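2020-06-26

Second evening on the chores question. I said last week I would write down what I think while I still think it, so I can check it in August and see how wrong I was.

The question, as I put it at the top of the page: can a machine do the small jobs in a house or a shop yet? I leave out the dishwasher and the washing machine. Those work because you carry the mess to them, in the order they want, and take it away afterward. I mean the jobs on either side, the carrying and the sorting. Clearing a table is my test case, as it is dull and I do it daily.

Read the Tian notes again over supper. They are better than the Prikell ones, mainly as they list failures by type instead of giving one success rate. The log has 2183 attempts at picking up a single item from a flat surface. Of those, 1954 ended with the item off the table and held. That sounds like a lot until I do it for my own counter. A shop packing bench that dropped or missed that many would be stopped by noon. I have packed parcels with a bad cold and done better.

What interests me is where the misses sit. Very few are in the closing of the fingers. Most are in the approach: fingers a little high, or a little to one side, or coming down on the lid of something when they should have come down past it. A lidded box is a nuisance in its own class. Grip the lid only and you lift the lid. A person knows this without looking, from the weight, and shifts down to the base. Two fingers with no sense of weight have to get the height right first.

Rolls of tape are the opposite case. There are three decent ways to take one: across the outside, over the wall with one finger in the hole, or tipped up on edge. I use the second and had never noticed until I watched my own hand this week. The outside grip needs a wide opening. The wall grip needs much less opening but better aim. I would expect a machine to do well with the wall grip, provided it can tell the hole from a printed circle.

Colour and light matter more than I had allowed for. White cardboard in strong light loses its edges. I can still find the corner as I know what a box is and can fill in the rest. Wood grain works against you the other way, with plenty of edges that are not the edge of anything. A grain line that curves round into an oval could pass for the outline of a lid. I don't know how often that happens in practice. The Tian log has a column for it but the column is mostly blank.

Spent an hour on cost, with poor results. Grurken rents by the week and the Wultport shop is the only place close enough to bother with delivery. My own table takes me 52 seconds on a normal night. No rental makes sense against 52 seconds. It could make sense against a bench where the same clearing happens all day, if someone else does the setup and is on hand when it stops. So the answer for shops and the answer for houses should be written separately, and I had been mixing them. Fixed the heading.

Working answer for the house: no. One item, light, on a clear surface, with room all around it, yes, most of the time. Items touching each other, no. Anything soft, not tested. Anything with liquid in it, I would not stand near.

Working answer for the shop: yes for some benches, if the items are few and known. A bench that only ever sees boxes of one size is nearly there. The trouble comes with the odd things left out by the last person, which on any bench I have worked at is most of what is on it.

To do: redo the approach numbers with lidded boxes in a separate row. The first 963 attempts were logged before the table was moved, so they may need to be split off too. Find out whether "held" means held for any length of time. Look up grip pads, as smooth rubber and a textured face must behave differently on cardboard and I have been treating them as one thing.

Putting the table views in at this point so they stay with the numbers.
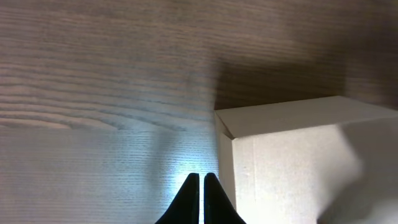
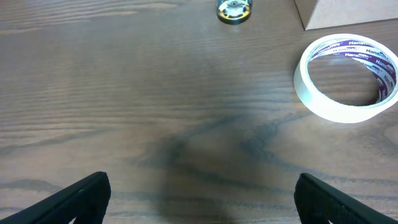
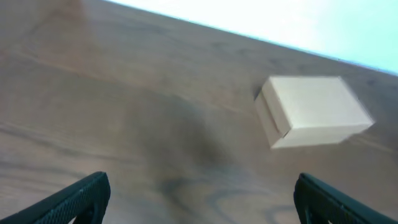
Table work from the gripper side: white box close to the fingers, tape roll, pale box farther out.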